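Home | Talks | Workshops | Recordings | About | Contact

Speaker notes: Running a small music venue's sound on what you have

Talk given in the upstairs room at Vodley, March. Notes tidied a little afterwards. Slide changes are not marked.

Start with thanks to Vodley for the room and to Danang Tarigan for lending the desk.

Say who I am. I mixed the house sound at Purba for 4 years, mostly folk, some jazz, a lot of singers with one guitar. Before that I played bass in a covers band and learned what bad monitors feel like from the other side.

What the talk covers: the room, the microphones, the monitors, and how to spend a soundcheck. It does not cover recording. Omar Karaki is doing that after the break.

The room first. Purba is long and narrow with a low ceiling and a brick wall at the back. Every word from the stage came off that wall and arrived back at the singer late. We tried to fix it on the desk for most of a year. What helped was a heavy curtain on a rail, drawn across the brick before doors. It took the edge off the slap and I could bring the vocal up without a fight. If you have a hard back wall, deal with that before you buy anything electrical.

Clap in the empty room. Walk while you clap. Find the spot where it rings and try not to put the singer there. People in coats soak up a lot of top end, so a mix that is slightly too bright at five o'clock will be right at nine.

Speakers. Get them above head height and tilt them down a little. At Purba they sat on the stage edge for years, so the front tables were deafened and the bar heard mud. Poles cost very little. Point the speakers at the people and keep them off the side walls as far as you can.

[Ask here: who has speakers on the floor at the moment? Expect a few hands.]

Microphones. A small venue can get by with a handful of plain dynamic vocal mics, a couple of condensers and decent DI boxes. I would put money into cables before a fancy vocal mic. Most of the faults I have chased on a show night were a cable or a flat battery in an acoustic guitar. Ask the guitarist about the battery when they arrive. Keep spares in your own bag.

Distance matters more than the make. A singer who backs off a foot on the loud notes is mixing themselves, and you should leave them alone. A singer who wanders needs the monitor turned down a touch, or you will be chasing feedback all night.

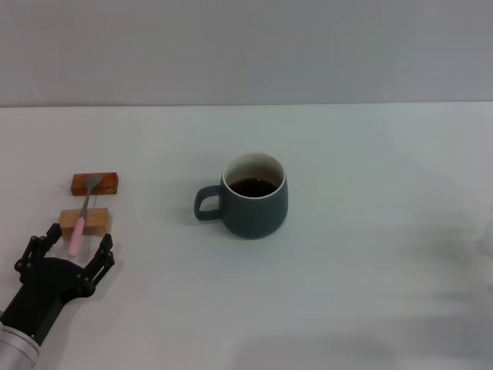 Ridwan Chin said at this point that he does the opposite with quiet singers, and gives them more monitor early on so they stop pushing. Once they relax he takes it back down over two or three songs. Fair point, and I have used it since. It works best where the monitor is well behind the mic, so there is room to go up in the first place.

Monitors, then. Ask what they want to hear and give them only that. A singer with a guitar usually needs voice, and a bit of guitar if the room is big. Duos often want each other and forget to say so. If somebody asks for more of everything, turn something down first and ask again.

Ring out the monitors before the band arrives. Bring the level up slowly until it starts to whistle, pull that frequency down a few dB, go again. Stop after three or 4 cuts. Past that you are taking away the voice as well.

Soundcheck. Loudest thing first, then bass, then the rest, vocals last and longest. Have them play the busiest song and then the quietest. The order of acts is usually reversed for checks so that the opener's gear is left in place. Write down where everything was set. I use tape on the desk and a notebook.

Story about Esusdale, if there is time. Outdoor stage, choir with a harmonium, wind across the mics all afternoon. No foam covers in the box. Pieter Ntuli found some in his car and we fitted them between songs. Lesson is to pack for weather even when the forecast is good.

During the show, get out from behind the desk. Stand at the bar for one song and at the front for another. If you cannot make out the words, take something away from the guitar around 2000 to 4000 Hz before you push the voice up.

Last point is level. A listening crowd does not need it loud. Start the first song lower than you think and let them lean in.

Questions. Afshin Sadeghi has the roving mic. The Poridus mailing list is on the sheet by the door for anyone looking for stand-in work.

12 shares | 3 comments

Sign up to our newsletter for news of future talks. This site uses cookies. Accept | Manage settings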